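Two hours among the willow: my trip to the Zeltby weaving works

I've wanted to see inside Zeltby for years, ever since my aunt left me one of their log baskets (still going strong, still full of logs). They open the doors to the public twice a year, and in February I finally got myself organised and booked a place on the ten o'clock tour. Fourteen pounds, tea included, and you get two of those back if you spend anything in the shop, so of course I spent a good deal more than two.

Getting there

The 282 bus stops at the bottom of the lane and from there it's uphill all the way. Wear proper shoes. I didn't, and the last stretch past the farm was mostly puddle. If you're driving there's a gravel car park behind the boiler house, but it was full by the time I trudged past it, and people were leaving cars along the verge with two wheels in the ditch.

You sign in at a little window, put on a sticker and wait in the yard with everyone else. Ours was a cheerful lot, mainly basket makers from an evening class plus a couple who were after a headboard and talked about nothing else!

The soaking sheds

First stop was the sheds at the back, and oh, the smell. It's somewhere between a pond and a tea caddy and I loved it. The willow comes in bundles and goes into long tanks, and the rattan is kept apart because it needs far less time in the water. Our guide passed a length of each around so we could bend them. My willow snapped straight away. The rattan I could have tied in a bow.

She told us the rattan used to be bought in through a merchant called Beneš, and that the old delivery books are still in the office, with the first order down as 214 canes. You can leaf through the books if you ask nicely. The handwriting is gorgeous and the prices will make you want to cry.

The weaving floor

Upstairs is where the real work goes on, and it's much quieter than I'd expected. There was a radio on low and a lot of tapping. Everybody sits on a low plank with a sloping board across their knees, and the basket is pinned to the board with a bodkin so it can be spun round. I watched a man put the border on a shopper and I could not for the life of me follow where the ends went. He did it again slowly for us and I still couldn't.

We were each given a round base with the stakes already in and told to weave up the sides for half an hour or so. Mine leaned. The lady next to me had clearly done it before (evening class, I should have known) and hers was as straight as a flowerpot. You can take your effort home, and mine is now holding clothes pegs.

The screens

I'd gone for the baskets but it was the folding screens I came away wanting. Zeltby make a range called Stuneo, all woven panels in thin frames, and you can have as many panels as you like joined together. The weave is more open than I'd pictured, rows of small oblong gaps, so you'd still get daylight through it and a room wouldn't feel boxed in. I do like that plain tan colour too. It looks well against a dark cloth, and I've been eyeing up teal fabric ever since.

Being able to bend a screen round a corner is the great thing about them. I've got a desk in my bedroom that I'd dearly love not to see at night, and four panels curved round it would do the job nicely. The guide's advice was to keep them away from radiators, and to go over them with a soft brush every so often. A damp cloth once in a while does no harm.
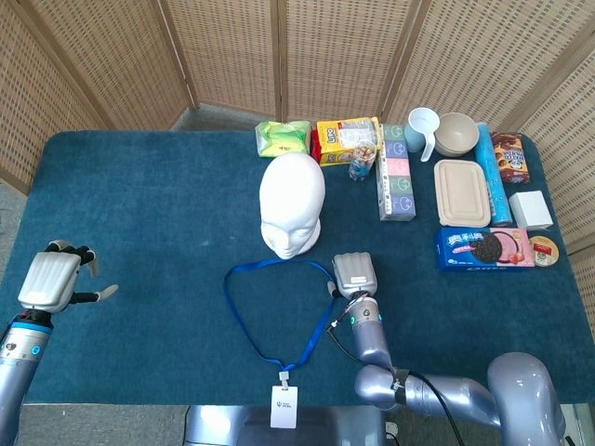
Tea and the shop

Tea is in the old packing room, which has been taken over by a café called Cluso. The cheese scones were enormous and still warm. I'd have had a second but the queue was out of the door by then, and the evening class had got in ahead of me.

The shop sells seconds as well as the proper stock, and the seconds are where you want to be looking. I got a bread basket with a slightly wonky handle and a bundle of offcuts for the garden peas. The screens were well out of my reach, though a smaller one in the seconds corner had 30 per cent off and I walked round it three times. The headboard couple bought it in the end.

Next opening is in the autumn. Book early, take boots, and bring a big bag for the bus home.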